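Film Fan Club, May meeting – my notes

I'm typing these up from the back of a popcorn bag, so shout if I got something wrong! We started at 7:10. Siobhán Hanrahan ran things and I scribbled.

First up, the red carpet gallery. Our page on the Girnska premiere looks pulled in 2,044 views, our best so far, and 73 comments (mostly people fighting over the green gown). Hiếu Huỳnh wants a follow-up on the Traltari awards – best dressed, worst dressed, the usual. I said I'd rather drop "worst dressed" because it gets mean fast. We voted and it's gone.
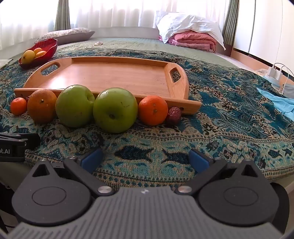

Fruit and tray on the paisley throw.

Next, the newsletter. We're at 624 subscribers and Siobhán thinks we could send it twice a month. I love the idea but I'm the one writing it, so we agreed to try it until the end of summer and see if I'm still standing. Hiếu will do the celebrity birthday column.

Then a long chat over which movie to watch together. Salminen got 2 votes, Vavberg got everybody else's, so Vavberg it is. I haven't seen the first one and was told off for it.

Money: snacks ran over again. Siobhán is covering it this time and we'll each chip in at the door from now on.

To do: Hiếu asks the theater for a group rate, I draft the Traltari post, Siobhán books the room. Wrapped up at 8:45.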